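Club notes, 5th April

We moved both arms to the new enclosure over the break. The extrusion posts are the same as before, but the plain side walls cut down on stray background. Natália Meireles did the base alignment, and the left arm now homes within 3 mm of where the config file says it should. The right arm is worse. I suspect the mounting plate.

The task for this term is sorting soft items out of a pile on the table and into a basket. Graça Macedo wrote the rules in October and they have changed only once. Either arm may pick, handovers are allowed, and a run is stopped after 85 seconds. An item hanging over the rim counts as a miss. Vasco Paiva argued for half a point and lost.

Most of our failures come from thin edges. A bunched-up piece of cloth gives the fingers something to close on almost anywhere. A strap or a narrow band of trim does not, and if the approach is a few millimeters high, the gripper shuts on nothing and the arm carries on to the basket with full confidence. Ramil Pascual added a check on finger position after closing. It catches the obvious cases and misses the thin ones, where a real grasp and an empty one read nearly the same.

The other problem is contrast. The tabletop is white, and anything pale or see-through on it gives the wrist cameras very little to work with apart from the outline. Dark fabric is easy by comparison. We tried lowering the exposure, which helped with glare from the front rail and did nothing for the items.
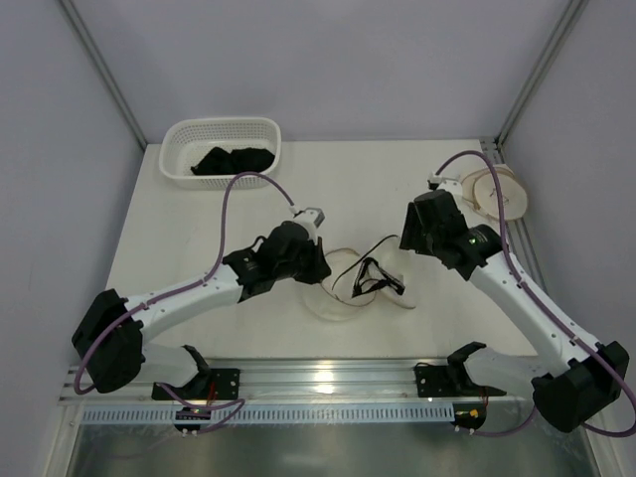

Recording is going faster than planned. We do 20 demonstrations per sitting, then swap operators, as the quality drops after that. The target is 2000 before we train again. Benvinda Correia keeps the log and has asked that people write down which arm made first contact. Please do this.

Still to fix: the right base plate, and the cable loops at the elbows, which need more clearance at full reach. I have ordered clips.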